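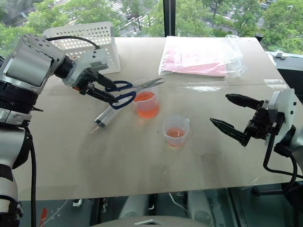
Visit to the Aasen Arts Center Open Day

On October 3, 2026, members of our events team attended the open day at the Aasen Arts Center. The purpose of the visit was to see the refurbished main hall and to discuss hosting part of next year's listings program there.

Arrival and welcome

Visitors were received in the foyer by Vanderleia Paiva, the center's program manager, who led a tour in groups of 20. The box office has moved to the left of the main doors, and tickets may now be collected up to the start of a performance. The cloakroom remains downstairs.

The main hall

The hall reopened in July with new raked seating and a wider stage. The Sornari Quartet played two short pieces so that visitors could hear the room from different rows. Sound at the back was clear, although the side balcony was still closed pending work on its handrail.
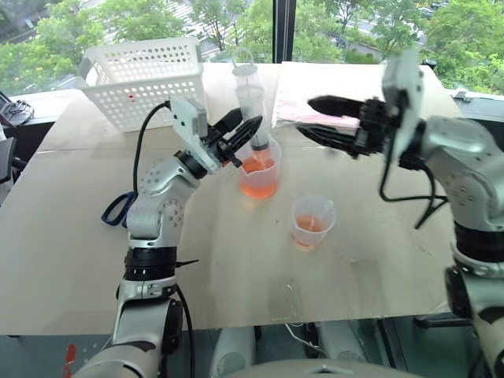
Studios and rehearsal rooms

The center has 5 rehearsal rooms for hire by local groups. The Drikex Youth Theater was using the largest for a reading of its winter play. Rooms are booked by the hour, and groups must bring their own music stands. Parking behind the building is limited to 10 spaces -- performers unloading equipment have priority.

Coming events

Ms. Paiva confirmed that the Plellix Film Club will move its evening screenings to the center once the new projector has been fitted. A choral concert and a craft fair are also planned, with dates to be announced. Organizers wishing to hire the hall should write to the program office, giving the type of event, the expected attendance and any access needs.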